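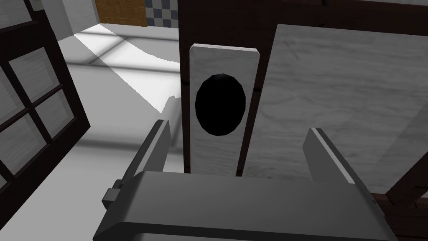
A pale plate with a black oval in it, between two open grey fingers.

Chiamaka Bashir has wanted to write a mystery for young readers since she was seven. Her first, The Sistura Bell, comes out in July from Briggs, and she can hardly sit still when she talks about it.

"I kept starting books for grown-ups and getting bored," she says. "Then my niece asked for a story with a proper villain, and off I went!"

The book follows Ladi Garba, a 12-year-old bell-ringer's daughter in the seaside town of Tondville, who finds that the great bell has been swapped for a copy overnight. It's fast, funny and, in the tunnel chapters, really quite frightening.
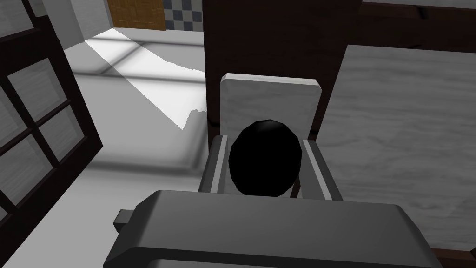 Bashir plots on paper first, and she is strict about clues. Each one has to be in plain sight at least once before Ladi understands it. "Children read so closely," she says. "They'll forgive a silly joke but they won't forgive a cheat." She likes a clue to be as bold as that glossy black oval against its white plate — something you look straight at and still don't question. There are three in the opening chapter alone (I missed two).

She wrote 1,000 words a day, mostly on the bus to Nommont, and read every chapter aloud to her editor, Modupe Abubakar, over the phone. "Modupe would go silent at the good bits. I lived for those silences."
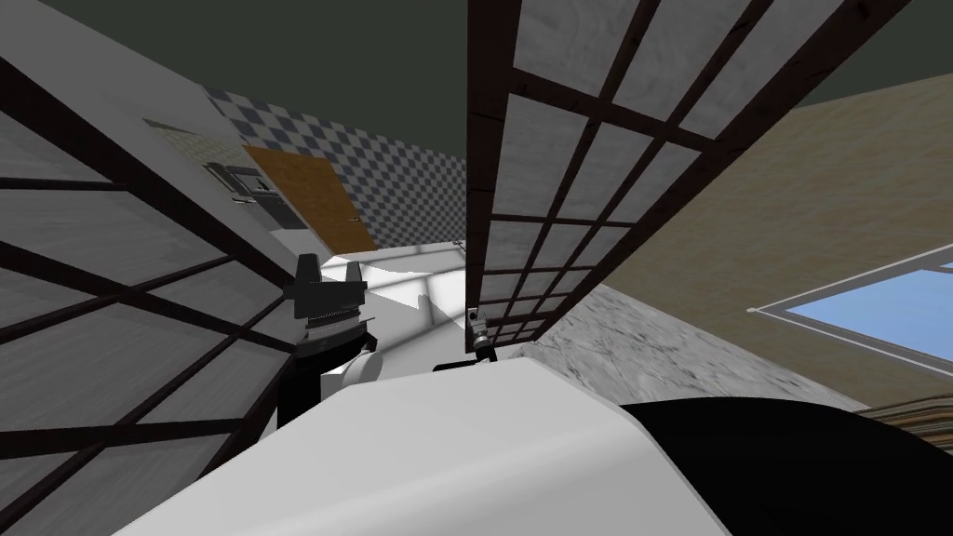 What comes next

A second Ladi book is under way, with a missing ferry and a new friend who tells terrible lies. Bashir has the ending already and won't be drawn on it. "I've told my niece," she says, "and she's furious with me, so I think it works."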